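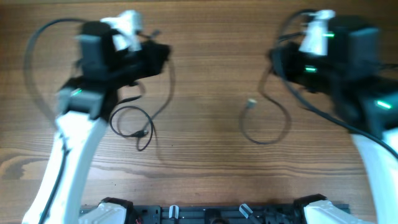
*Figure 1. Two robot arms over a wooden tabletop.*

**Daltthorpe Private Wells Project: second progress report to the Zekar Fund**

23 July 2025

We present the progress of the project since our first report in November. The first part concerns the sampling, the second part the results and the talks with households, and at the end we explain two changes which need your agreement.

## Sampling

The list of private wells in the Daltthorpe valley is now closed. It contains 421 wells which are used for drinking or for cooking. Wells used only for animals or for the garden were removed from the list in the spring, as we agreed with you. A few owners were not happy with this, and we promised to give them the address of the laboratory so they can send a sample at their own cost.

We have taken a first sample from 334 wells. The remaining ones are mostly on the upper side of the valley, where the road was closed for a long part of the winter because of the work on the bridge. We planned to go there in March and in fact we could start only in the last days of May. Also, many houses there are occupied only in summer, and the owners did not answer our letters. A second letter was sent and the answers are coming slowly.

The method is the same as in the first report. The tap is left open for five minutes, the bottle is filled to the neck and closed, and it travels in a cold box to the Coşkun laboratory on the same day. Twice the cold box arrived too warm, and the laboratory rejected all the bottles. We took these samples again one week later. After the second time we bought better ice packs, and we ask the drivers to write the temperature of the box when they leave and when they arrive.

The laboratory usually sends the results in eight working days. In June it was slower, as one of their instruments had to be repaired.

## Results until now

In 45 wells the nitrate was higher than the drinking water limit. Most of them are shallow wells in the lower part of the valley, near the fields, and this is what we expected. We did not expect to find four of them in the old village center, far from any farm. Our opinion is that an old sewer could be the source, but we have no proof and we have not written this to the households. We only told them the value and what it means.

Bacteria were found more often after heavy rain. For this reason, we do not want to publish one single number for bacteria before the autumn samples are finished. A well which was clean in a dry week can be different after a storm, and some owners would stop to boil their water too early.

Every household receives its result by letter. If the nitrate is over the limit, we also call by telephone on the day we receive the value. When there is a baby or a pregnant woman in the house, we bring bottled water for the first two weeks. This cost is small until now and it is paid from the line "urgent measures" in the budget.

## Talks with the households

The letters were a weak point. In the first version we used too many technical words, and several people called to ask if their water was good or bad, although they had the letter in their hand. The new version begins with one sentence in large print: "You can drink this water" or "Please do not drink this water." The table with the values comes on the second page. The calls became fewer after this change.

We held three evening meetings, two in the school and one in the fire station. The meeting in the fire station was better attended, and the discussion there was more difficult. Farmers were afraid that the results would be used against them. We repeated that single results are private, and that the public map will show only larger areas. One question we could not answer was whether the value of a house changes if the well is on the list. We have asked the legal office of the district and wait for a written reply.

## Data

All results are now in Bikico, the database which replaced our spreadsheets in February. The move took longer than we planned. Some wells had been entered two times under different spellings of the street, and we had to check them by hand against the paper forms. This is finished. A copy of the database is saved every night outside of our office.

## Money

The spending is below the plan, mainly for the transport and for the laboratory, and the reason is the delay on the upper side of the valley. We expect to use this money before the end of the year. The full table is in the annex. The ice packs and the printing of the new letters were not in the original budget, and we paid both from "office costs."

## Changes for which we ask your agreement

1. We would like to extend the first round of sampling by two months. The second round would begin later by the same time, and the final report would keep its date.
2. We would like to use a part of the unspent transport money to help with the cost of filters. It would be enough for up to 35 households. The help would go first to the houses with small children, and then to those with the highest values.

If you agree with the second point, we need the answer before the end of August, when the price offer from the filter supplier is no longer valid. The offer is attached as the second annex, together with the new letter in both versions.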